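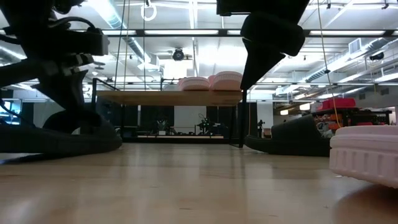
A black slide sandal on the tabletop.

Hatgate Adult Swim Program
Progress report to the Girnach Fund
Prepared by Kavitha Amin, program manager
December 17, 2021

Lessons and attendance

We have had a wonderful fall at Hatgate, and I'm so pleased to be writing this one. When we applied to you, we hoped to sign up 80 adults who had never learned to swim. All 80 places are filled, and there's a waiting list taped up inside the office door that keeps getting longer. Across the season we logged 3,171 visits to the pool, counting both lessons and the free practice hours, and the practice hours are busier than any of us guessed they would be. People come early, stay late, and swim next to the people they met in class.

Arnulfo Escobar taught the first deep-water group in November. Everyone in that group had started in the shallow lane, holding the rail. By the last session of the month they were all jumping in from the side (some with a lot of noise!), and six of them swam the full length without stopping. Arnulfo has asked to run two deep-water groups in the new year, and I'd love to say yes. It depends on lane time, which I'll come to below.

The evening classes fill first. The noon class was slow to get going, so we moved it half an hour later to suit the people who work at the hospital laundry, and it has been steady ever since. We also started a women-only hour with the blinds down and female staff on deck. It was asked for again and again in the sign-up forms, and I wish we had done it sooner.

Changing rooms and deck

Your grant covered the new non-slip matting from the showers to the shallow end, and it's down and holding up well. The old tiles by the second shower were in worse shape than the survey said – two had to come out completely – so that corner took an extra week. Wojcik did the work and kept to the price they quoted.

We've also been working through the smaller things new swimmers tell us put them off coming: nowhere to hang a towel near the water, lockers that need the right coin, no footwear for the walk to the pool. Hooks are up, the lockers now take a token from the desk, and sandals in several sizes can be borrowed for the session.

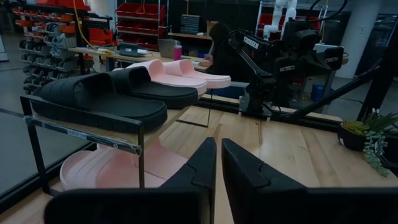
Slide sandals on a small rack with a light wooden shelf.

Spending

The instructor line is on budget. We have paid for 272 hours of teaching so far, and the rest is set aside for spring. We underspent on printing by $400, as most people heard about the classes from a friend or a neighbor. With your agreement, we would like to move that money into swim caps and goggles, which we keep running out of.

What has been hard

Lane time is our main worry. The school teams come back in the new year and will need the two lanes we've been using in the early evening. I have met with the pool office twice and they've offered a later slot, which suits some of our swimmers and not others, especially those who rely on the last bus. We're still talking.

We also lost four days of classes when the boiler failed. All of those lessons have been made up except one noon session, which is booked for the first week back.

Next steps

Rerkov Hall has offered us a room for the water safety talks, free of charge, so we can open them to the swimmers' families as well. Arnulfo is writing the talks now. Please do come and see a class – the deep-water group is the one to watch, and there is room on the benches.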